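Ticket 1368
Subject: Two-finger gripper loses its grip on smooth cups after swapping controllers
Status: Waiting on customer
Product: Fehr two-finger gripper, Timham controller
Opened: 3 April 2020

Hello, and thank you in advance for reading all of this, because I know I tend to go on a bit!

We have been comparing two controllers for our little pick-and-place bench, the Tato unit we have been using since January and the Timham one we would like to move to. The arm stays the same and so does the gripper. With the Tato, I can run our cup routine all morning and hardly think about it. With the Timham, the fingers close nicely, the arm lifts, and then somewhere on the way over to the drop-off point the cup starts creeping downward between the fingers. It doesn't fall every time, but it creeps often enough that I've started hovering with a towel.

I ran 374 lifts on the Timham before writing to you, with the same program and the force set to 12 in both cases. I also wiped the finger pads and put the arm back to its home position between batches, which your manual suggests. The creeping showed up with clear glass much more than with the paper cups, and I suppose that makes sense, though the Tato never seemed to mind which one it was given. 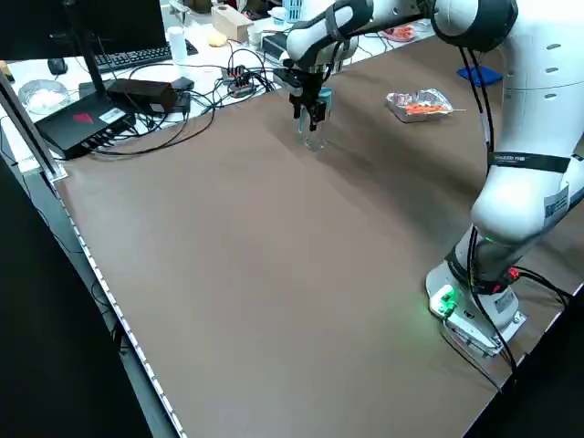 The other thing I noticed is that the Timham reports "object held" very quickly, almost as soon as the fingers touch. On the Tato there is a small pause first, and I always found that pause a little annoying, but now I wonder if it was doing something useful. I tried adding a wait of my own after the close command and it helped somewhat, so please don't think I've just been sitting here complaining.

Is there a hold setting I have missed? I would really like to keep the Timham if we can. The menus are so much nicer, and the teach mode alone has saved me a good deal of muttering.

Reply from Suvholm Support

Thanks for the thorough write-up, it saved us several questions. It sounds to us as if the Timham is dropping to its idle current once the grip is reported, while your old controller keeps pushing until the move is done. Could you try the following and let us know?

Open Gripper, then Advanced, and look for Hold After Contact. If it says Auto, change it to Full.
Set the contact delay to 9 and take out the wait you added yourself.
Restart the controller — a program reload on its own won't pick up the change.
Run a short batch with glass only and send us the grip log.

Customer update

Found it, and it was indeed on Auto. I changed it to Full, set the delay, restarted, and ran a batch with glass before lunch. No creeping at all on the straight moves, which made me very happy. I did still see a tiny bit on the fast turn toward the rack — much less than before, and the cup made it there in one piece. I'll slow that turn down on Monday and export the log for you then. Please leave the ticket open until I've done that.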